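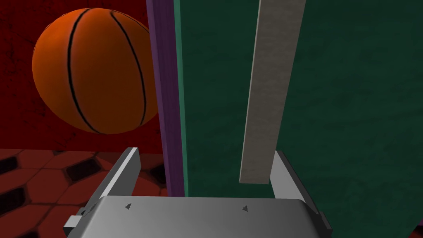 # Preguntas frecuentes de la liga de baloncesto de barrio de Portela

Actualizado el 6 de noviembre de 2025

Cada otoño nos llegan las mismas dudas por correo, en la puerta del pabellón y hasta en la cola de la panadería, así que las hemos juntado en una sola página. Si es tu primera temporada, ¡bienvenida, bienvenido! Si ya llevas unas cuantas, échale un ojo igualmente al apartado de horarios y al de reglas, que hay cambios.

## Antes de apuntarse

### ¿Hace falta saber jugar?

No. Tenemos gente que jugó federada de joven y gente que no había botado un balón desde el colegio, y se mezclan en los mismos equipos. Los primeros entrenamientos del curso van de pasar, parar en dos tiempos y moverse sin balón, cosas que le vienen bien a cualquiera. A quien ya tiene nivel le pedimos paciencia esas dos semanas y que eche una mano. Suelen acabar disfrutándolo mucho, porque enseñar una bandeja a alguien de cuarenta y tantos y ver la cara que pone cuando entra la primera es una maravilla.

### ¿A partir de qué edad se puede participar?

La liga de adultos empieza a los 18 años y no tiene tope por arriba. Para menores está la escuela de los sábados por la mañana, dividida en tres grupos:

- De 6 a 8 años: juegos con balón, canasta baja, nada de marcador.
- De 9 a 12 años: minibasket con partidillos al final de la sesión.
- De 13 a 17 años: entrenamiento completo y un partido amistoso cada mes.

Los de 17 que cumplan años durante la temporada pueden pasar a la liga de adultos en el mercado de invierno, si quieren.

### ¿Puedo apuntarme sin equipo?

¡Claro que sí! Es lo más habitual. En el formulario hay una casilla que dice «vengo por libre»; márcala, cuéntanos en qué días puedes jugar y te buscamos sitio. Intentamos que nadie caiga en un equipo donde todos se conocen desde hace mil años menos él, así que solemos colocar a los sueltos de dos en dos o de tres en tres.

### ¿Los equipos son mixtos?

Sí, todos. En pista tiene que haber siempre al menos dos mujeres y dos hombres por equipo; la quinta plaza es libre. Si una noche un equipo no llega a cumplirlo, puede pedir prestada una jugadora o un jugador al equipo que descansa. Pasa a menudo y de ahí han salido fichajes buenísimos.

## Cuotas y papeleo

### ¿Cuánto cuesta?

La inscripción son 45 euros por persona y temporada. Incluye el seguro, el uso de la pista en entrenamientos y partidos, el arbitraje y la camiseta el primer año. Quien repite y conserva su camiseta paga lo mismo, y la diferencia va al fondo para material.

La escuela de los sábados cuesta 20 euros por trimestre. Los hermanos a partir del segundo no pagan.

### ¿Y si no puedo pagarlo ahora?

Escríbenos y lo hablamos. Se puede pagar en dos veces o en tres, y hay plazas becadas todos los años. No pedimos justificantes ni preguntamos de más.

### ¿Qué documentación tengo que entregar?

El formulario firmado y una copia del documento de identidad. Para menores, además, la autorización de la madre, el padre o quien tenga la tutela. El certificado médico no es obligatorio en la liga de adultos, pero si llevas años sin hacer deporte o tienes alguna lesión antigua, pásate por tu centro de salud antes de empezar.

### ¿Me devuelven el dinero si lo dejo?

Hasta la tercera jornada, entero. Después devolvemos la mitad si es por lesión, mudanza o cambio de turno en el trabajo. A partir de marzo ya no hay devoluciones, porque para entonces el seguro y los arbitrajes están pagados.

## Horarios y pista

### ¿Dónde se juega?

En el pabellón municipal de Portela, el de la cuesta, en la pista grande. La escuela usa también la pista exterior cuando hace bueno. Se llega andando desde la plaza y hay aparcabicis junto a la entrada lateral. En coche es mejor dejarlo en la explanada de abajo - arriba caben cuatro contados y dos son para carga y descarga.

### ¿A qué hora son los partidos?

Los jueves hay tres turnos: 19:30, 20:40 y 21:50. El calendario rota, de modo que a todo el mundo le toca alguna vez el turno tardío y a todo el mundo le toca el bueno. Esta temporada hemos adelantado diez minutos el último, que el año pasado salíamos a las tantas.

Los entrenamientos son libres y dependen de cada equipo. La reserva se hace en la hoja colgada en el tablón, a lápiz, una hora por equipo y semana.

### ¿Qué pasa si llueve?

En la pista grande, nada. En la exterior, la sesión de la escuela se traslada dentro si hay hueco; si no lo hay, avisamos antes de las nueve de la mañana en el grupo de mensajes.

### ¿Se puede cambiar la fecha de un partido?

Sí, si los dos equipos están de acuerdo y avisan con cinco días de antelación. Cada equipo tiene derecho a dos aplazamientos por temporada. El partido hay que jugarlo dentro de las tres semanas siguientes, que luego se acumulan y llega la primavera con medio calendario pendiente.

## Reglas de la casa

### ¿Qué reglamento se usa?

El de siempre, con unos cuantos arreglos nuestros:

1. Cuatro cuartos de ocho minutos. El reloj solo se para en los dos últimos minutos del partido y en los tiempos muertos.
2. Un tiempo muerto por cuarto y equipo. No se acumulan.
3. Todo el mundo que venga a jugar tiene que estar en pista al menos un cuarto entero.
4. Si la diferencia llega a 25 puntos, el marcador se pone a cero y se apunta el resultado real en el acta.
5. Las protestas al árbitro las hace una sola persona por equipo, y con educación.

La regla número cuatro es nueva. La probamos en el torneo de verano y los partidos desequilibrados cambiaron por completo: la gente siguió corriendo hasta el final. ¡Nos encanta!

### ¿Quién arbitra?

Los propios equipos, por turnos. El equipo que descansa pone dos personas a pitar y una en la mesa. A principio de temporada hay un taller de una tarde donde repasamos señales, pasos, faltas y cómo rellenar el acta. No hace falta ser una eminencia, hace falta pitar alto y claro. Y te aseguramos que después de arbitrar dos partidos se protesta muchísimo menos.

### ¿Qué balón se usa?

Talla 6 en los partidos de adultos. Al ser mixta la liga, probamos las dos tallas durante un curso y en la votación ganó la 6 con holgura. En la escuela se usa talla 5 hasta los 12 años y talla 6 en el grupo mayor.

Los balones de partido los ponemos nosotros. Para calentar, cada cual puede traer el suyo; márcalo con rotulador, cerca de la válvula, que todos acaban en el mismo carro.

### ¿Con cuánta presión se infla?

La que venga indicada junto a la válvula. Si no se lee, hay un truco de toda la vida: suelta el balón desde la altura de los ojos y mira hasta dónde sube. Si se queda entre la cintura y el pecho, está bien. Moja la aguja antes de meterla, por favor, que cada año perdemos varias válvulas por meterla en seco.

## Equipación y material

### ¿Qué calzado necesito?

Zapatillas de interior con suela limpia, que no marque. No tienen que ser de bota ni de baloncesto. Lo único que pedimos es que no vengan puestas de la calle: la arenilla deja la pista como una pista de patinaje, y las caídas tontas vienen casi siempre de ahí.

### ¿Cómo son las camisetas?

Reversibles, oscuras por un lado y claras por el otro. Las estampa Beltel, el taller de la calle de atrás, y los pedidos se cierran dos veces al año. El número lo eliges tú dentro de los que queden libres en tu equipo. Se lavan en frío y del revés; la secadora se come el dorsal.

### ¿Hay material para prestar?

Sí. En el armario del pasillo hay balones, petos, conos, cuerdas y un par de infladores. Se apunta en la libreta lo que sale y lo que vuelve. También hay una caja de zapatillas de niño en buen estado, que la gente va dejando según les quedan pequeñas. Coge las que necesites y trae las que te sobren.

## Clasificación, fase final y otras cosas bonitas

### ¿Cómo se puntúa?

Dos puntos por victoria, uno por derrota y cero por no presentarse. Además, cada semana el equipo rival y los árbitros valoran el juego limpio de uno a cinco. Esa nota desempata en la clasificación, y tiene su propio trofeo, el Trodurik. ¿Que de dónde sale el nombre? De un garabato en el acta del primer torneo que se leyó así en voz alta, y así se quedó.

### ¿Cuándo es la fase final?

Después de la liga regular, en un solo fin de semana. Juegan todos los equipos, sin excepción: los de arriba por el título y el resto por la Copa Falus, que suele tener los partidos más reñidos y la grada más ruidosa.

### ¿Se guardan estadísticas?

Puntos y faltas, poco más. Las actas se pasan a una hoja de cálculo que puede consultar cualquiera. La temporada pasada se anotaron 2673 puntos en la primera vuelta, y hay quien se sabe de memoria cuántos fueron suyos.

### ¿Puede venir público?

¡Por favor! La entrada es gratis y la grada agradece compañía, sobre todo en el turno de las 21:50. Se puede traer merienda, con la única condición de no comer a pie de pista.

### Me he lesionado, ¿qué hago?

Avisa en la mesa esa misma noche, aunque parezca poca cosa, para que conste en el acta. En el botiquín hay hielo, vendas y los pasos a seguir con el seguro, plastificados. Y si te toca parar una temporada, ven a la mesa, a pitar o a animar: tu plaza en el equipo se guarda.

### No encuentro mi pregunta

Déjala en el buzón del tablón o pásate cualquier jueves antes del primer turno. Hay siempre alguien en la mesa desde las siete y cuarto, normalmente peleándose con el marcador electrónico.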